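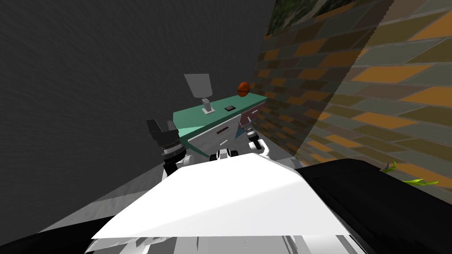 Figura 1. Entorno simulado: robot de dos brazos ante el escritorio.

Inicio | Programa | Apuntes | Prácticas | Foro del curso

Robótica de servicio
Apuntes del tema 6: ¿pueden ya las máquinas ocuparse de las tareas de casa?

Todos los años, cuando llegamos a octubre, alguien me pregunta en clase cuándo podrá comprarse un robot que le recoja el cuarto. Es una pregunta estupenda y procuro no contestarla deprisa, entre otras cosas porque la respuesta depende muchísimo de lo que cada uno entienda por recoger. Pasar una aspiradora redonda por el pasillo es una cosa; abrir un cajón, guardar lo que anda por encima de la mesa y volver a cerrarlo es otra bastante más seria, y a esa vamos a dedicar el tema entero.

6.1. Un cajón es un problema difícil

Pensad un momento en lo que hacéis vosotros al abrir un cajón. Buscáis el tirador casi sin mirar, lo agarráis con dos o tres dedos y tiráis más o menos en línea recta, y si se atasca movéis un poco la muñeca y seguís a lo vuestro. El robot tiene que resolver por separado cada una de esas cosas: localizar el tirador (que suele ser oscuro, delgado y poco agradecido para la visión), orientar la pinza, cerrarla con la fuerza justa y luego mover todo el brazo siguiendo una guía que no ve. Un tirón torcido y el cajón se traba – o, peor todavía, se arrastra el mueble entero.
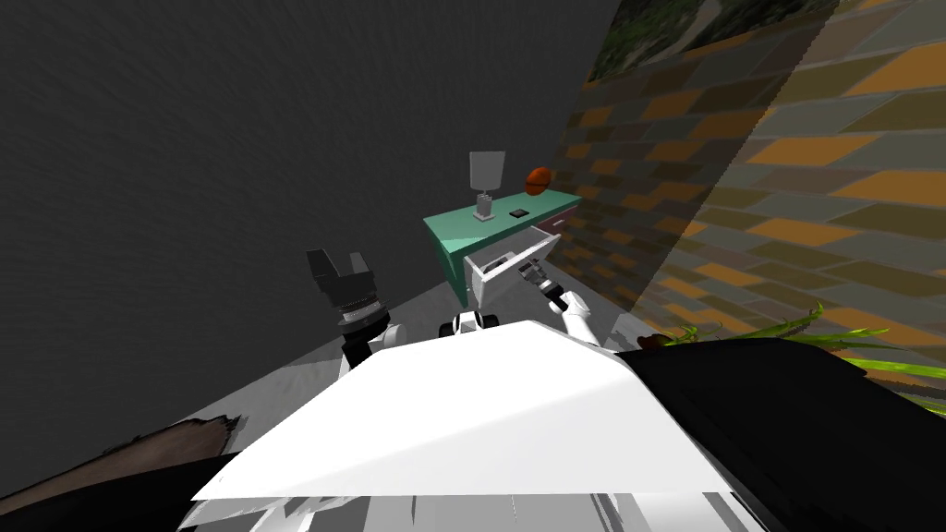
Fijaos en que la tracción obliga a coordinar hombro, codo y muñeca para que la mano recorra una recta. A esto lo llamamos movimiento restringido: el mueble decide la trayectoria y el robot debe obedecer. En las prácticas usaremos control de impedancia, que permite al brazo ceder un poco cuando nota resistencia, y ya veréis cuánto se agradece.

6.2. Por qué empezamos en simulación

En el ejercicio de Randport, que es el entorno con el que trabajaremos, cada grupo dispone de 2000 intentos simulados para ajustar su controlador. Con un robot de verdad nos pasaríamos el cuatrimestre entero recolocando objetos y, me temo, pidiendo muebles nuevos al departamento. De esos intentos reservad 200 para la evaluación y no los toquéis mientras ajustáis parámetros, por favor, que luego los resultados salen preciosos y no significan nada.

Ahora bien, el simulador perdona mucho. El rozamiento de las guías es regular, la luz no cambia si no se lo pedimos y los tiradores no están flojos. Mi consejo es que variéis la posición de partida del robot y el rozamiento desde la primera sesión, aunque al principio desanime ver cómo bajan los aciertos.
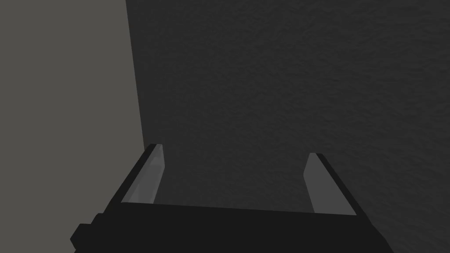

Otra dificultad que solemos subestimar es la percepción de cerca. Desde la cabeza o el torso se puede reconocer una mesa entera; desde la muñeca, una superficie grande y lisa apenas da referencias para saber a qué distancia estamos. Conviene combinar ambas fuentes con la posición de las articulaciones, y en el módulo Uvton tenéis un filtro sencillo ya preparado para hacerlo.

6.3. Entonces, ¿pueden o no?

Mi respuesta, con todo el cariño hacia nuestro gremio, es que a ratos. En tareas acotadas y con muebles conocidos hay motivos para el optimismo. Lo que sigue costando es encadenar: abrir, elegir, guardar, cerrar y darse cuenta por el camino de que algo ha salido mal.

Para la próxima sesión, traed media página sobre una tarea de vuestra casa, descompuesta en pasos, e indicad en cuál creéis que fallaría antes un robot.

Materiales relacionados
– Tema 5: Pinzas paralelas y manos de varios dedos
– Práctica 3: Control de impedancia en Randport
– Guía rápida del módulo Uvton
– Lectura: el caso Dradico, robots en el taller

Contacto: secretaría del curso, despacho Zeng | © Robótica de servicio | Volver arriba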